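Who Counts as Present: The Quorum Rule and Small Congregations

September 10, 2025

The proposed change to the Vullham Conference bylaws would let a congregation act when 19 percent of its members take part in a vote, with participation by mail or phone counted the same as attendance. The current rule requires a third of the membership in the room. I support the lower threshold and oppose the mail provision, and I think the two should be voted on separately when delegates meet in December.

The existing rule was written when membership rolls and Sunday attendance were close to each other. At Stitmont, the congregation I belong to, the roll stands at 286. It includes people who moved to other states, people who worship with their spouse's church and people in long-term care. On a normal Sunday we have 77 in the pews. A third of the roll is more than that, so a congregational meeting called after worship fails before the moderator opens it. Last winter we could not approve a furnace contract. The executive board signed it under the emergency clause, which was meant for floods and fires.

One response is that Stitmont should clean up its roll. I have heard this from members of larger congregations, and as a matter of record keeping they have a point. But removal from the roll is an act of discipline in our polity. It requires a letter, a visit and a waiting period. A woman of ninety who was baptized at Stitmont and now lives in a nursing home two counties away should not get that letter so that the rest of us can buy a furnace. The roll records a covenant. The quorum measures capacity to decide. The bylaws use one number for both, and the fault lies there.

A threshold of 19 percent would put our quorum at 55. We can meet that in any month except during harvest. The Gremer congregation, with a younger roll and better attendance, would notice no difference. The concern that a small faction could capture a meeting is reasonable, but the bylaws already require two weeks' written notice and a two-thirds majority for calling a pastor, selling land or leaving the conference. Those rules are not touched by the proposal, and they do more to prevent capture than a quorum does. 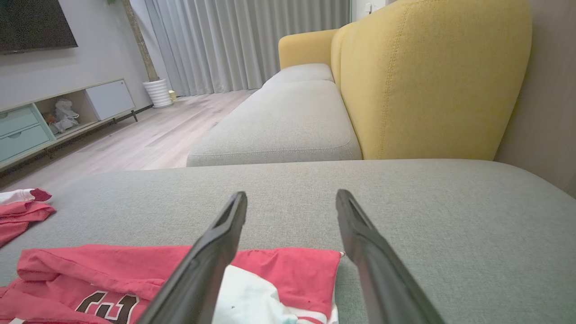
Does a lower quorum weaken the authority of the congregation?

It changes how many members must take part for a decision to stand. Authority over property, membership and the calling of pastors remains with the congregation, as it does now.

The mail provision is another matter. Its supporters describe it as a kindness to the homebound, and part of it is. Their argument runs that a member who cannot climb the steps should still have a vote. I would grant that much by allowing homebound members to join by phone, live, while the meeting is in session. They would hear the discussion and could speak in it.

A ballot mailed ten days ahead is cast before any discussion has occurred. Our tradition holds that the gathered body discerns, and that members may change their minds on hearing one another. A mailed ballot cannot change its mind. It also cannot respond to an amendment, and most of our motions are amended. The draft says that if a motion is amended, mailed ballots will be counted as cast on "the nearest equivalent question." It does not say who decides what is nearest. At Wragg, where mailed ballots were tried for a building vote, the count was disputed on this point and the vote had to be held again.

The drafters have told us the two parts belong together – that a lower quorum is only fair if absent members can be heard another way. I do not find this convincing. A quorum sets a minimum for a meeting. It does not shut anyone out, and the phone provision would answer the fairness concern without moving the decision away from the meeting.

Any delegate may ask that the question be divided. The request needs a second and a simple majority, and it must be made before debate closes. I intend to make it, and I would ask delegates from the smaller congregations to read sections 2 and 4 of the draft side by side before they travel.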